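Frequently Asked Questions: Soil Sensor Rental Program

Who may rent sensors from the Mirdale Growers' Office?
Any farm registered in the Mirdale district may apply. Orchards and market gardens are eligible on the same terms as field crops.

How many sensors may one farm request?
The limit is 24 units per season. Farms larger than 300 acres may request up to 44.

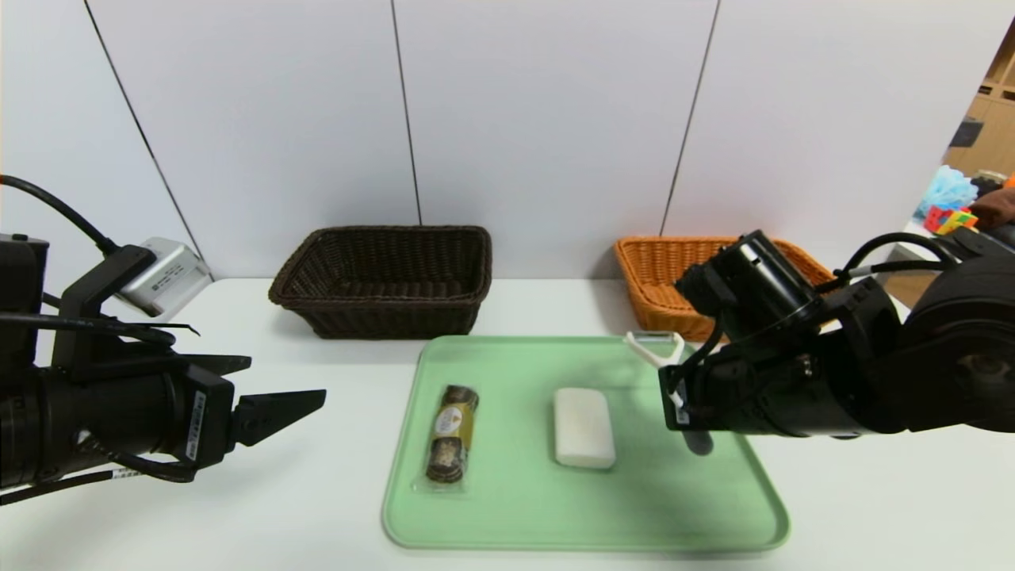

Requests above the limit must be sent in writing to Nokuthula Venter, Program Manager, before the end of February.

What does rental cost?
A refundable deposit of $100 is due at pickup. There is no charge for use of the Flekell mapping software during the rental period.

Who owns the data?
Moisture and temperature readings belong to the farm. The Office keeps a copy for district irrigation planning and does not release it by farm name.
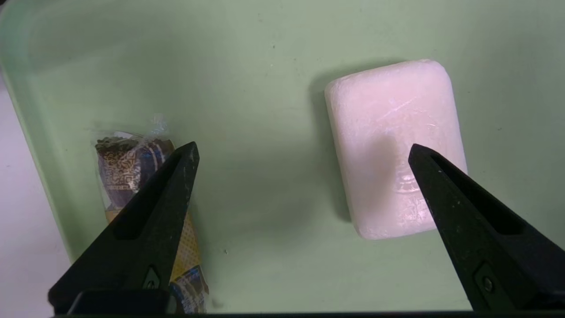
Returns and Repairs

When must sensors be returned?
All units are due by the last day of October. Please remove soil from the probes and switch off each unit before returning it.

What if a sensor stops reporting?
Replace the battery first. If the unit remains silent, contact Abbas Kordestani at the service desk before 4 p.m.

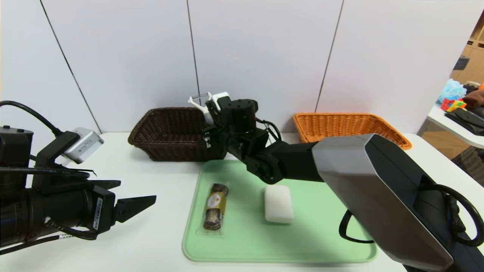
Units damaged by tillage equipment are charged against the deposit. Normal wear is not charged.

May sensors be lent to a neighboring farm?
No. Each unit is registered to a single farm, and a transfer requires a new application.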